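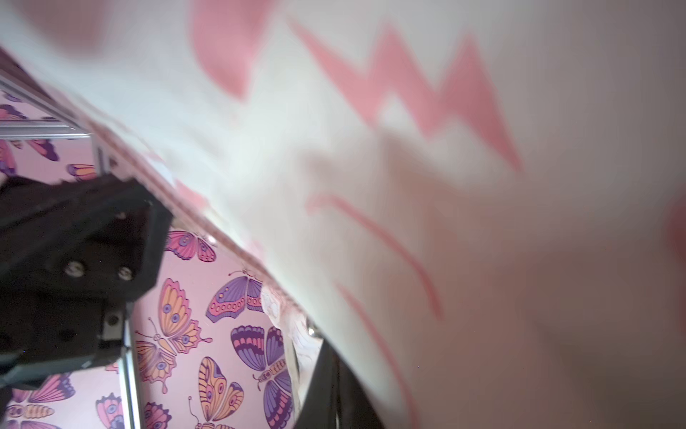

Figure 1. Wrist camera view, fabric handling cell. White printed fabric close to the lens; part of the gripper mount at left.

Unit 5: Occlusion faults in fabric handling

Read this before the lab. Bring the fault log sheet from Unit 4 and your copy of the stop-state diagram.

5.1 Background

The lab cell runs a two-finger gripper with a camera at the wrist. The controller is a Pruvosau unit and the grasp planner is Zeleke. The task in this unit is simple on paper: pick up a piece of cloth by an edge, lift it clear, carry it to the drop area, and let go. Rigid parts gave us very little trouble in Units 2 and 3. Cloth is different. It changes shape when it is moved, and it can end up between the camera and the thing the camera is supposed to be watching.

5.2 The fault

Fault 712 is raised when the planner loses its track of the fabric edge during a move. In the run we will study, the sequence in the log was as follows.

Grasp command sent. Fingers report closed.
Lift starts. Edge confidence drops below the limit.
Planner keeps using the last good edge position for 2,000 milliseconds.
Arm continues along the planned path during that time.
Fault 712 raised. Arm stops. Fingers stay closed.

The stop worked as designed. The problem is the third line. For two full seconds the arm was moving on old information, and the operator panel still showed a green status.

5.3 What the camera has to work with

Look at Figure 1 again with the planner in mind. The cloth fills most of the upper and right part of the view and is out of focus. The pink zigzag and the thinner pink strokes are high-contrast lines with soft borders, and an edge detector can lock onto a printed line as easily as onto a fold. The real lower-left boundary of the cloth runs against butterfly wallpaper, which has many small, sharp outlines of its own. The background is in better focus than the workpiece.

Note also that the lip of the black mount presses against the underside of the fabric. Contact at the mount does not show up in the finger position signal. A closed reading tells you where the fingers are. It does not tell you that the cloth is held only by the fingers.

5.4 Safety points

Treat a 712 stop as a loaded stop. The fingers may be holding fabric under tension, and the cloth may be touching the mount, the rail or the screws. Opening the gripper from the panel can let the arm side of the cloth spring or drop.

Do not reach in to pull the cloth free while the drives are enabled. Press the stop button, wait for the drive light to go out, then open the cell. If the fabric is caught, support it with one hand before releasing the fingers with the manual screw.

Do not clear the fault and resume. Resume picks up the old path from the point where it stopped. Use Home Slow after the cell is empty and closed.

5.5 Changes made to the cell

The hold time on the last good edge was cut from 2,000 milliseconds to 5 control cycles. The panel now turns amber as soon as edge confidence drops. The lift was split into two moves with a check between them. A Prostamix force sensor is on order; until it is fitted, the lift speed limit stays at the Unit 4 value.

None of these changes makes the camera see past the cloth. They shorten the time the arm moves without good data.

5.6 Lab task

Work in pairs at the Cumo station. Load the recorded log and find the first sample where edge confidence falls below the limit. Mark the distance traveled between that sample and the stop. Repeat with the new hold time and compare the two distances.

Then write half a page on one question: which signals in the cell could detect contact between the fabric and the mount, and how soon would each one respond? Give the sampling rate for any signal you name. Hand in the marked log with your half page.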